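Filed under: Help > Teaching by Hand

Do I need two arms?
No, but Trilleck setups ship with two, so people use both.
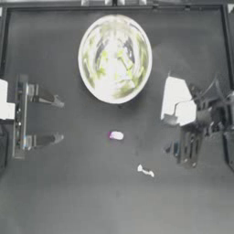 Bowl, two grippers, two small things to pick up.

How many demos?
Start with 70. You'll be bored by 15.

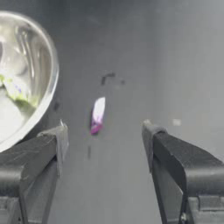
Bored is fine – sloppy is what the robot copies.

Can I fix a bad grab halfway?
Yes. Back off, open up, try again.

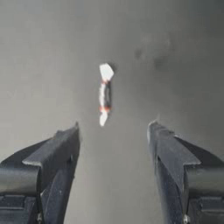
Keep the retry in the recording.

Why go slow?
Your lag is in there too.

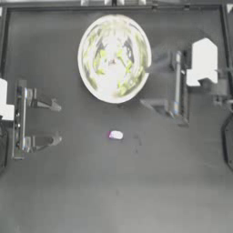

So are your sighs, if the mic's on.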